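Section 4. Demonstrating the picking cell to visitors

Applies to: picking cell 2, Mellusholm hall. Last revised 24 Jul 2025 by Zineb Lamrani.

This section is for the person who runs the cell on the open day or during a visit by a school, a customer or a partner. It does not replace Section 3 (Starting the cell). If you have not started the cell alone before, please ask Kimutai Nyanda to stand with you for the first group.

4.1 Before the visitors arrive

1. Read the name list at the reception desk. Groups are limited to 10 persons, with the teacher or guide included.

2. Put the floor chain in place between the two posts. The visitors stay behind the chain during the whole demonstration, also when the arm is stopped.

3. Start the cell as in Section 3, steps 1 to 7. Wait for the message READY on the operator screen.

4. Select program 3226 (Open day, slow). The speed of this program is already reduced. Do not use the night test program, even if a visitor asks to see the arm go faster.

5. Press the emergency stop once and check that the drives go off. Release it, confirm on the screen and select the program again.

Note: After an emergency stop the screen returns to the last program used, and this may be the night test program. In April the demonstration for the Thakur group was started in this way by mistake. Always read the program number aloud before you press START.

4.2 Filling the bin

1. Stop the arm and wait until the lamp on the post is white.

2. Take objects from the box with the label VISIT. Choose hard and soft things together, because the visitors like to see how differently the gripper takes them.

3. Place the objects on the floor of the bin with your hand. Do not throw them. Leave some space between them for the first round; for the second round they can lie on each other.

4. Check the clamps on the rim of the bin. They must not move when you push them with one finger.

5. Look at the cables along the arm. They need a free loop at the wrist. If a cable is pulled tight, do not start, and call Rania Tawfik.

CAUTION: No glass, no open bottles and nothing with batteries in the bin. Visitors sometimes offer their keys or their telephone. Please refuse in a friendly way.

4.3 Running the demonstration

1. Tell the group what they will see. Two or three sentences are enough. A text that you can read out is in Annex B, written by Naima Shehata for the Skirnthorpe visit.

2. Say "arm moving" in a clear voice and press START.

3. Keep one hand near the emergency stop. Do not turn your back to the cell when you answer questions – ask the guide to repeat the question if you cannot hear it.

4. Let the arm make its attempts without help. When it misses an object, it goes up and chooses a new position. After a third miss on the same object it goes to another one.
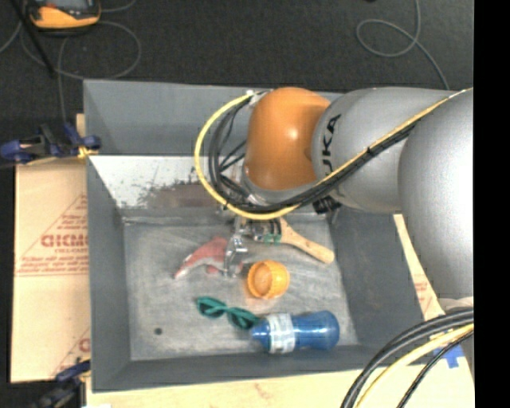 5. When the gripper goes down between objects which lie close together, the arm becomes slower for the last part of the way. Visitors often think that it has stopped. Wait until the gripper has closed before you explain anything more, and do not press START a second time.

6. If an object falls outside the bin, leave it on the floor until the end of the round.

7. At the end of the round press PAUSE, then wait for the white lamp before you open the chain.

Note: The question we hear most is how often the arm succeeds. You may say that in our own trials with the VISIT box it took the object at the first attempt in nearly 94 per cent of cases. Please add that these are objects it has met many times.

4.4 After the last group

1. Press PAUSE, wait for the white lamp, then select HOME. The arm moves slowly to its rest position.

2. Switch off the drives and hang the key in the Wereo cabinet.

3. Take the objects out of the bin, wipe them and put them back in the VISIT box. Soft objects with an open seam go to Hicham Kettani for repair.

4. Write the number of groups and every stop in the cell log, with the reason if you know it.

5. Leave the chain closed.

For the annual inspection of the clamps and cables see Section 6.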